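Cahier d'atelier, Prumholm, salle du fond
Juin, samedi, portes ouvertes
Présents : Marius Matei, Paula Chiriac, Elias Nseir (à partir de 11 h), moi (S. Surdu)

8 h 40. Mise en route. Contrôle des deux pinces à main avant l'arrivée du public. Pince A : jeu sur l'axe de la mâchoire gauche, vis resserrée au frein-filet faible. Pince B : rien à signaler. Patins bleus nettoyés à l'alcool sur les deux. Le patin droit de A commence à se décoller en pied, à changer lundi si Tarico a livré.

9 h 15. Calibration de l'ouverture. Ouverture maxi mesurée à 76 mm sur B, 70 mm sur A. L'écart vient de la butée imprimée de A, ancienne version. Pas le temps de la remplacer, on garde A pour les petits objets et on l'écrit sur l'étiquette. Penser à corriger la valeur dans le fichier de config, sinon les enregistrements de A seront décalés à la relecture.

9 h 50. Table de démonstration. Consigne donnée à Marius : objets courants, pas de pièces d'essai. Emballages souples en priorité, quelques objets rigides à côté pour comparer. La nappe plastique reste en place malgré les reflets, Paula tient à avoir un fond chargé pour ses essais de segmentation. Store non baissé.

10 h 30. Premier groupe. Déroulé : explication courte, démonstration par Marius, puis essai par les visiteurs. Saisie d'une barre emballée, soulèvement, repose au même endroit. Les visiteurs serrent trop fort au début, presque tous. Le film plastique glisse quand la prise se fait sur la soudure en bout de sachet ; prise en travers, au milieu, bien meilleure. Repris ensuite comme consigne pour les groupes suivants.
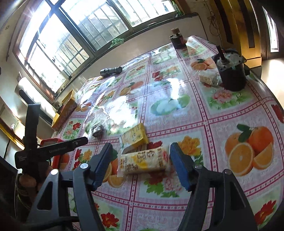
Angle d'approche : Marius descend à la verticale, Elias incline le poignet. À la verticale, les doigts touchent la nappe avant le contact avec l'emballage et l'effort lu sur la poignée n'a plus de sens. Avec l'inclinaison, un doigt arrive en premier et pousse l'objet de quelques millimètres. Aucune des deux méthodes n'est satisfaisante sur un objet plat. Noté pour la version suivante : biseauter l'extrémité des patins, ou passer à une gomme plus souple sur les dix derniers millimètres.

11 h 20. Question d'un visiteur de chez Dreltau (Laurențiu Pop, maintenance de lignes de conditionnement) : pourquoi un outil tenu à la main et pas directement le bras. Réponse d'Elias : cadence de collecte, coût, et on peut aller chez les gens. Pop demande ce qui se passe quand l'opérateur fait un geste que le bras ne peut pas reproduire. Bonne question, réponse incomplète de notre côté. Aujourd'hui on filtre après coup sur les limites articulaires et on perd des séquences. À documenter proprement avec le taux de rejet.

12 h 05. Coupure enregistrement, carte pleine. 300 séquences sur la carte de B, copiées sur le poste fixe, sommes de contrôle bonnes. Redémarré à 12 h 25.

14 h. Bras en démonstration, cellule fermée. Deux arrêts sur défaut de communication, le même câble que la dernière fois. Paula l'a bridé au châssis, plus de défaut ensuite. Ne prouve rien, remplacer quand même.

15 h 30. Essai demandé par Pop : sachet transparent, produit mou. Pince B, force réduite. L'objet se déforme nettement, tient quand même. Échec sur la reprise du même sachet, le film faisait un pli sous le doigt gauche. Essai non enregistré, dommage.

16 h 45. Fin. Total de la journée 556 séquences, A et B confondues. Tri non commencé. Les séquences de A avant correction de la config sont à mettre à part.

À faire :
butée de A, nouvelle version (Marius)
patin droit de A
câble de la cellule, référence à demander à Pfeiffer
taux de rejet sur limites articulaires, à envoyer à Pop (Elias)
consigne de prise sur emballage souple, à ajouter à la fiche visiteurs (moi)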